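Stekis Bench Cell for PC Teardown and Rebuild

I run the refurb bench at Viltden, and we put the Stekis in last September. I wrote this page because people keep asking me what it's like to work next to one all day.

What it does at our place

Desktop towers go on the slatted table with the side panel off, and the arm works between the open case and a printed fixture tray. Drives in their caddies stand upright in the tray pockets, so the gripper always knows where to reach. You can print your own trays, and we've got 12 designs now (Ayane Koyama drew most of them, bless her!).
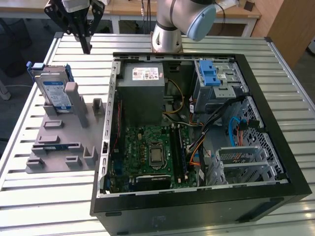 What changed for us

My wrists, mainly! I used to pull drives all shift long. Now I do the inspection, the odd repairs and the cases with cables in a real tangle — the arm still hands those back to me. We logged 2,164 towers in our first run with it and kept everyone on the bench. Ludivine Hervieu moved over to testing, and she likes it a lot better there.

It did take us a while to trust it, and the first couple of weeks were slow.

What you get

Arm, parallel-jaw gripper, slatted aluminum table and a starter tray. Extra trays are $69 each from Baudry, who also handle service calls. Setup and a day of training are included.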